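Fudcombe mayor's office paid firm that fought her park plan

The public relations firm hired to promote Fudcombe's riverfront plan is run by a man who spent last year trying to stop it, according to contracts and emails released by the city clerk on Tuesday.

Flinik, a communications shop with offices on Saab Street, was brought on in March to write mailers, run public meetings and handle press calls for the plan. The firm's owner, Nabil Tarawneh, signed an open letter the previous fall calling the proposal "a gift to developers dressed up as a park." He also gave money to a group that collected signatures against it.

The letter was still on the group's website Tuesday morning. It had been taken down by 4 p.m.

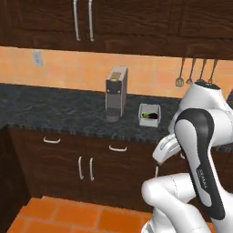

Tarawneh said in an email that he had changed his mind after the plan was revised over the winter, and that he told the mayor's staff about the letter before he was hired. He said his firm had worked for clients on both sides of local issues for years and that no one had complained before.

The emails released by the clerk do not mention the letter. They show that the mayor's chief of staff first wrote to Flinik in February to ask about rates, and that a contract was sent over nine days later. Two other firms were asked for prices. One did not answer, and the other, Grakden, asked for more time and was told the job had been filled.

Under city rules, contracts for outside communications work do not have to go to a council vote if they fall below a set limit. The Flinik contract was written as a series of monthly agreements, each of which came in under that line. The council learned of the full arrangement when a member asked for the invoices in May.

The invoices list 38 separate charges. Most are for printing and postage, including a mailer that went to 2,000 homes east of the river. Others are marked only as "strategy" or "message review." One charge covers a half-day session with city department heads on how to answer questions about parking.
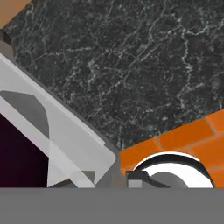

Fudcombe has used outside firms for communications work under its last three mayors.

A spokesman for the mayor said the monthly agreements were used because the city did not know how long the work would last. He said Flinik was picked for its knowledge of the area and that the owner's past opinions were not a factor. The mayor was not available for an interview.

Opponents of the plan said they were surprised to see Tarawneh at a public meeting at the library in April, where he handed out comment cards and answered questions for the city. The group he once supported said it had not heard from him since the winter and did not plan to return his donation.

The riverfront plan would turn the old rail yard into a park with a boat ramp, a row of shops and 50 parking spaces. The winter revision cut the number of shops and moved the ramp farther from the homes on the north bank. The group's leaders say those changes did not go far enough.

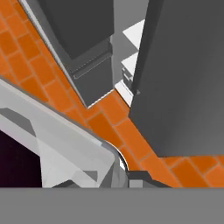 Council to take up contract rules

The council's rules panel will look at a change that would count linked monthly agreements as one contract. If the change passes, any deal of that kind above the limit would need a public vote. Firms would also have to list any public position they had taken on the matter in the past two years.

The draft would not apply to work already under way. Flinik's current agreement runs through the end of June, and the city has not said whether it will sign another.

At Tuesday's council meeting, 19 people signed up to speak, most of them about the contract. The comment period ran past 10 p.m. 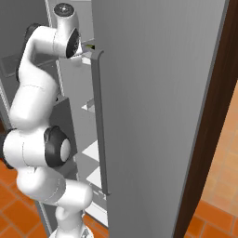 Leen Sfeir told the council she had no quarrel with a person changing his mind, but she wanted to know why residents had to learn about it from a stack of invoices. She asked that the letter be added to the public record along with the contract.

The clerk said it would be. The rules panel meets next in June, in the second-floor hearing room at City Hall.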